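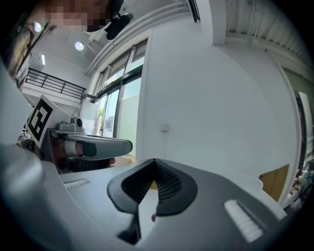

Tindari Road bus depot — is the arts centre plan any good?
September 2019
Posted by saltmarsh_lane

The revised plans for the old bus depot went on display in the library and I finally got to see them. I thought it was worth a thread of its own, as the last one turned into an argument about parking.

For anyone who has missed it, the council wants to turn the depot into an arts centre. The architects are Truvero. The long shed facing Tindari Road is kept, the 1960s office block goes, and a new entrance building fills the gap on the corner. Total floor area is given as 3104 square metres, and that includes the covered yard at the back. Inside there is a main hall with 200 seats, a smaller rehearsal room, a gallery, a café, and a row of studios along the north side where the inspection pits are now.

The big change from the first version is the main hall. It was a flat floor before, and now it has a fixed rake. I think that is a mistake. A flat floor can be a dance floor, a market, a wedding, a band with people standing up. A fixed rake can only be a theatre, and this town has not filled a theatre on a weeknight for years.

What do others think?

pitside
Went to see the boards as well. Agree about the shed, disagree about the seats.

I did lighting for touring shows for a long time and flat halls with chairs put out in rows are miserable for everyone beyond the fourth row. You can't see feet. For dance that is most of what you have paid for. The first plan had stacking chairs and a stage less than knee height, and no touring dance company would have looked at it twice.

saltmarsh_lane
Would a retractable bank not do both jobs? The old college had one.

pitside
It did, and it was broken for half the time I worked there. They are fine if they are serviced. They also need somewhere to go when they fold back, and that takes a good two metres off the room. In a shed that narrow you would notice. I would still rather have one than chairs.

gasworks_gill
The plan says 200 seats but does it say how many standing if it was flat? That is the number that matters for gigs. You can't make a band pay with 200 people sitting down unless the tickets are silly.

saltmarsh_lane
No standing figure on the boards for the new version. The first version did have one, but I didn't write it down and they have taken those boards away.

northside_nev
I'll be the one to say it. We don't need this at all. The roof on the swimming pool has been leaking since before my youngest was born, and the money goes on a gallery. Who asked for a gallery?

gasworks_gill
898 people, going by the consultation report. That's how many replied, and most ticked the box for "arts and community use". You can argue about how the question was worded, I would, but it isn't true that no one asked.

northside_nev
The choices on that form were arts and community use, housing, or "other". If you don't want flats on the site you tick the first one. I ticked it myself. That doesn't mean I wanted a gallery.

gasworks_gill
Fair point about the form. I didn't like it either.

brick_and_slate
Can I bring it back to the building for a bit. I have spent some time in the county record office on this one, and there are things about the shed that the boards get wrong.

The boards call it a 1930s bus garage. The front is, but the back part is older and was put up for a carrier's firm called Liyanage, who ran wagons to the railway. You can tell where the two meet if you stand in the yard. The bricks change and the trusses change, timber on the old side and steel on the new. The name was still painted on the gable when I was at school and I believe it is still there under the cream paint.

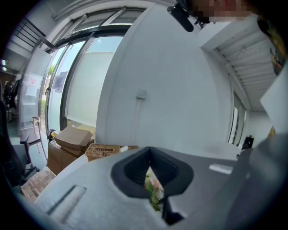
The reason I bring it up is that Truvero's drawings show the join between the two parts being covered by a lining wall, from the rehearsal room door to the far end. All the interesting bit of the building goes behind plasterboard. I wrote in and asked if the lining could stop short of the trusses, and the answer was that it was there for sound. I can accept that for the rehearsal room. I can't see why the corridor needs it.

I would also like the gable lettering looked at before anyone sandblasts it. It costs very little to have a conservator scrape a small patch.

pitside
The corridor will be lined because the corridor is your sound lobby. If the rehearsal room door opens straight on to a bare brick passage with a tin roof you will hear every drum in the gallery. You could do it with a second set of doors, though. Worth asking them.

brick_and_slate
Thank you, I hadn't thought of doors. I'll put that in my next letter.

millrace
Is the depot listed? I thought it was.

brick_and_slate
Locally listed only. It means they have to take notice of it, and no more than that. There was a try for full listing when the buses moved out and it was turned down, mainly because of the office block and the big doors being replaced.

millrace
Right. My own interest is the studios. I share a workshop at the moment on the industrial estate, and the lease runs out in December. There are 12 studios shown on the plan, but they're all the same size and they all look small to me. I do printmaking and the press alone would take up a third of one. A painter would be all right. Anyone with equipment wouldn't.

Also there's no goods entrance on that side. To get anything heavy in you would have to go through the café.

saltmarsh_lane
I missed that about the café. Are you sure? I thought the roller door on the north side was staying.

millrace
It stays but it's glazed in. On the key it says "feature window".

gasworks_gill
A feature window where a perfectly good door was. Typical.

pitside
That will hurt the main hall too. Where does the get-in go? A touring van wants to back up to within a few yards of the stage.

millrace
There's a dock marked on the Tindari Road side, next to the bins. I couldn't tell whether a van could turn there. It would have to cross the pavement by the bus stop.

northside_nev
It can't. I drove buses out of there. You came in from the yard side and left on to Tindari Road, never the other way about, and even then you waited for someone to stop and let you out. If they are expecting vans to back in off that road at teatime they want their heads looking at.

pitside
That is the most useful thing anyone has said in this thread. Please send it in, even if you don't want the place built.

northside_nev
I might do. I'd still sooner have the pool roof.

tern_watch
I have been reading without posting. I'm on the board of a small youth theatre, Tetero, and we have been asked if we would be the resident company, so I should say that before I give a view.

We currently rent a school hall in term time and nothing at all in the holidays. We have a waiting list. For us the rake in the main hall doesn't matter much one way or the other, as we would be in the rehearsal room nearly all the time and in the hall for two shows a year. What does matter is the hire rate, and there is no figure for it yet. We have been told it will be "in line with comparable venues". The comparable venue they mentioned was a city one and we couldn't afford a single evening a week there.

So I'm in favour of it, but I would like people to ask about rates as well as bricks and seats. A centre that local groups can't afford to use will end up being used for conferences.

saltmarsh_lane
Do you know if there is any discount planned for local groups?

tern_watch
There was in the first business plan. 100 sessions a year at a reduced rate, to be shared out between all the local groups. Spread over all the groups that's not many each. In the new one the paragraph has gone and I can't find anything in its place. I have asked and not had a reply.

gasworks_gill
That ought to be in the planning conditions, or in the lease if they hand it to an outside operator. If it's only in the business plan they can drop it whenever they like, and it looks as if they have.

northside_nev
They will hand it to an outside operator. They did with the pool.

brick_and_slate
I don't think hire rates can go in planning conditions, but community use can be written into an agreement alongside it. They did that with the school sports hall. It would be reasonable to ask for the same.

saltmarsh_lane
OK. I'm going to write in before the display closes. So far I have:

— flat floor or retractable seating in the main hall, with a standing capacity given
— keep the north roller door as a working door
— show how a van gets to the dock without backing across the bus stop
— two or three larger studios in place of some of the small ones
— leave the old trusses visible in the corridor, and get the gable lettering checked
— put the reduced rate sessions back and say where they will be written down

Anything missing?

pitside
You have put flat floor first. I will be writing in to say the opposite, just so you know.

saltmarsh_lane
I would expect nothing less. You'd put up with retractable though?

pitside
With a service contract, yes.

millrace
Could you add a sink in each studio? There's one shared sink at the end of the row. I know it sounds small but it isn't if you work with ink.

saltmarsh_lane
Added.

tern_watch
Toilets near the rehearsal room, please. At the moment the nearest are on the other side of the public foyer, and with under-tens that means an adult leaving the room every time.

saltmarsh_lane
Added that as well. The library said comments can go in on paper at the desk or through the council website. The paper form only has room for about four lines, so I'm attaching a sheet.

northside_nev
Put the pool roof on the sheet.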